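Ticket 671: Paper cover on kitchen corner table creases and slides
Opened by: Nii Laryea
Assigned to: Decha Noiphan
Site: Beltby, green corner
Opened: 2018-10-25
Status: Open, waiting on parts

1. Report

The paper on the small table won't stay flat. It creeps toward the front when dishes are moved, and cups set down on a crease rock a little. I smoothed it twice this morning and it was back the same way by lunch. Tape on the front edge let go both times.

2. First check (Decha)

Went over at 2. The paper is one sheet, laid over the top and hanging down at the front, with wrinkles across it. The jar with the black lid was in the back left corner by the wall. The teal plate was in front of it with the white bowl and the blue mug stacked on top, and the spoons or tongs laid over the rim of the bowl. The small gray-blue cup was standing by itself nearer the middle.
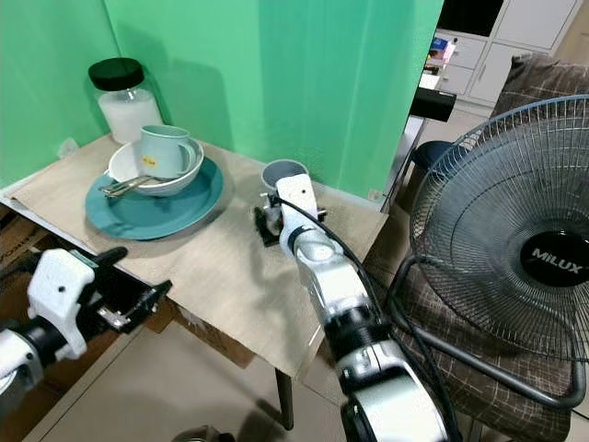

3. Tried so far

- Pulled the sheet tight and taped it under the back edge. Held for one afternoon.
- Swapped to the Jemel roll from the storeroom. Heavier, but it curls at the ends.
- Checked the table for level. Fine on the tile, no shim needed.

4. Next step

Ordered table clips from Siriwan, order 137. Two for the front, two for the back. Until they come, please unstack the mug and bowl before shifting the plate, and leave the jar where it is. If the clips don't hold we go back to the washable cover we used in February.

Nii: OK with me. Will update when the clips arrive.

Recent tickets
Plokness kettle trips outlet
Storeroom shelf 200 label missing
Beltby sink drains slowly
Cup hooks loose, second cabinet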